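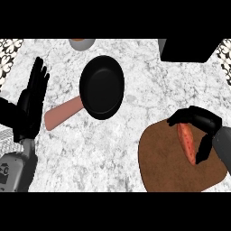 *The practice kitchen in Plata, seen from overhead: left hand open beside the pan handle, right hand holding the food on the board.*

Valtinum has two floors above a carpet shop in Skollcombe, and if you go up the back stairs in the morning, as I did one damp day in May, the first thing you hear is people muttering to themselves. They are wearing headsets and holding a controller in each hand, and they are cooking, or at least moving supper about, in a kitchen that is made entirely of numbers. The kitchen lives inside a program they call Plata. The learning system that will one day be asked to do the cooking for itself is called Zaidi, and everybody in the building talks about Zaidi the way you might talk about a nephew who is coming to stay.

The woman who runs the sessions made me a very strong tea and cleared a chair of cables so that I could sit and watch over somebody's shoulder. She has been with the firm since it was five people and a borrowed desk, and before that she taught pastry at a college, a fact she brought up several times and always with great affection.

"It's the same job, really," she told me. "You show somebody how to do a thing, and then you show them again, a bit differently, and you keep going long after you're sick of it. With students I could say 'no, love, hold it nearer the end', and they'd look at me and do it. With Zaidi I can't say anything at all. I can only show it."

Showing it means recording. One of the operators sits down, the counter is laid out afresh, and from the moment they press the button every movement of both arms is saved, finger by finger, along with what the cameras in the simulated kitchen can see. When the task is done they press the button again. That makes one example. The round they were working on while I was there was to have 2,000 of them, and when I asked how far along they were she didn't need to look it up: 1,769, as of the night before, with a little star next to the number on the whiteboard, which I took to be a celebration and which turned out to mean that some of them still had to be checked.

I asked why anyone would want so many goes at the same small job, and I'm afraid I asked it rather rudely, but she was kind about it.

"Because it isn't the same small job! It feels like it when you're sitting there, I'll grant you. But the pan's been turned a bit, or the board's further over, and your hand has to come in from another side. If we only ever recorded the easy layout, Zaidi would learn the easy layout, and then you'd nudge the pan and it would reach for a handle that wasn't there. We had that last year. It was like watching somebody feel for a light switch in a hotel room."

So Plata shuffles things. Each new example begins with the pan and the board and the food shifted or turned by a small amount, and the operators get no warning of how. She is fond of the surprises. The operators, I gathered, are less so, in particular when the food comes up lying at an angle that makes them tuck an elbow into their ribs. 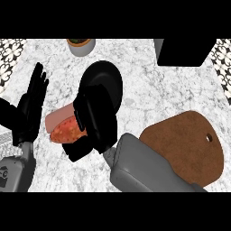 The hands are what she worries about most. A simple pincer is easy to drive, she says, as you can open it or close it and there isn't much else to get wrong, but these have fingers and a thumb, and people bring all their own habits with them. One operator squeezes. Another likes to come down from above and close everything at once, "like picking up a kitten", and a third is forever parking the spare hand in mid-air, quite still, while the other one gets on with the work.

"I used to tell them off for the spare hand," she said. "I thought it looked idle. Then we went through a batch of recordings where I'd made everyone keep both hands busy, and they were dreadful, all this fidgeting that had nothing to do with the task. Zaidi picked it up beautifully, of course. It will learn anything you do, and it doesn't know which bits you meant. So now if a hand has no job, it can wait. Waiting is a perfectly good thing to teach."

We talked for a good while about which examples are thrown away. I had supposed that the clumsy ones went in the bin, and some do – there was a folder of 78 on the screen that she was working through with a biscuit in her other hand – but she is careful about it. If the operator fumbles and then recovers sensibly, she keeps it and puts a note against it. She wants Zaidi to have seen a bad grip being put right. What she won't keep is anything where the simulation itself has gone peculiar, when an object sinks into the counter, say, or a finger passes through something it ought to be touching. The operator usually calls those out straight away, loudly, and the whole room cheers.

"You do get attached to the silly ones," she admitted. "There was a bowl once that just left. Straight up, off it went. I've saved that one on my own machine."

Doing all this in a made-up kitchen has its plain advantages, the chief of them being that there is no washing-up, and she can lay the counter again in the time it takes to blink. She was frank about the other side of it as well. Food in Plata is stiffer than food in life. It doesn't squash or leave grease on the fingers, and it never sticks to the pan, and she would not dream of letting Zaidi near a real hob on the strength of simulated examples alone. The plan is to gather a smaller set by hand, on a real counter downstairs, once the carpet shop has agreed about the noise.

"That'll be slow," she said. "Slow and mucky, and I'm looking forward to it enormously. I've already told them I'm choosing the pans."

By this time the tea had gone cold and one of the operators had finished a run he was pleased with, so she wheeled her chair across to watch it back with him. They played it twice. The second time she stopped it at the point where the fingers closed, leaned in, and asked him whether he could do the next one a little slower.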